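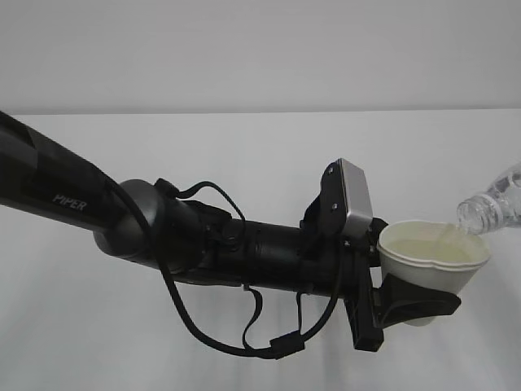 Plendeck Arm Kit for PIPER
Wrist camera bracket, cable set, gripper fingers, setup notes

Item 1034. In stock. Ships from Gilthorpe warehouse, usually next working day.
Page updated 2018-11-06

Short version: you've got the arm, you want to get from "it moves" to "it holds things" without a month of printing brackets. Buy this. Bolt on, plug in, run the demo program, start changing it.

Arm NOT included. Camera NOT included. We get this email a lot so it goes at the top.

What's in the box

Camera bracket, black, mounts on top of the wrist
Screws for bracket (plus spares, they roll under benches)
Gripper fingers, one pair, one straight plate and one curved
Long camera cable with inline connector
Two hook and loop straps
Hex key
Printed quick start, four pages

Fingers

The pair is mismatched on purpose. Curved one goes under and around, straight one comes in from the other side. Good on paper cups, small jars, tubes. Less good on flat stuff, for a deck of cards or a phone keep your original fingers. Swap takes a few minutes, two screws each side.

Paper cups are what most people try first and what most people crush first. Start with the grip setting at the bottom and come up. The demo program opens at 20 percent, which holds a standard paper cup. Thin cups want less. If the rim goes oval you are squeezing too hard, back off.

A filled cup is a diffrent job from an empty one. Grip it empty, hold it still, fill it by hand from a bottle, then move. Pour slow. Keep the rim level before you start, the wrist angle readout in the demo is good enough for that. Don't fill to the rim if the arm is going to travel afterwards. For a static hold, fill it how you like.

Neither the arm nor our parts are waterproof. Tray under the work. Keep liquids off the joints and off the inline connector. Spills are not a warranty claim, sorry.

Camera bracket

Takes small rectangular depth cameras with a single tripod-type thread underneath. Tilt is set by hand and locked with the screws. Check the tilt after the first hour of running, then again the next day. After that it stays put in our experience.

Tilt up for looking past the gripper at whoever or whatever is handing things over. Tilt down for picking from a table. You can't have both, a second bracket is item 1000 if you want two views.

Cables

Leave slack. Seriously. The wrist turns further than you think and a tight cable will pull the camera round or pop the connector. We cut ours long so there is a proper loop under the forearm, looks untidy, works fine. Run the arm slowly through its full range once before doing anything quick, watch the loop the whole way, make sure it doesn't snag on the fingers. Straps go on the forearm, snug but not tight.

Connector is in the middle of the run so you can take the camera off without redoing all the routing.

Software

Demo program is called Stirilau. Download link is on the quick start. Does grip, hold, tilt, release, plus a page of sliders. Plain text settings file, edit it in anything. Save your own copy first, updates overwrite the original (on the list to fix).

Customer notes

"Bracket was on in one coffee break. Spent the rest of the afternoon on the cable because I didnt read the bit about slack. Read the bit about slack." Lies Desmet, Zapata teaching lab

"Curved finger is great. Would like a rubber lined version." Workshop customer

Rubber lined version: planned for February. No price yet. Please don't preorder by email, there will be a button.

Known issues

Quick start page 3 shows the bracket backwards. Corrected sheet goes out with new orders, ask if yours is an old one.
Hex key in some early kits was one size too small. Write to us, we'll post the right one.
Straps shed a bit of fluff at first.

Bulk and schools

Discount starts at 16 kits, one delivery address. Send the quantity and the address and we'll quote. Purchase orders fine.

Returns

30 days, unused or lightly tried. Fingers with glue, paint or syrup on them can't go back on the shelf.

Questions: use the contact form, put 1034 in the subject line.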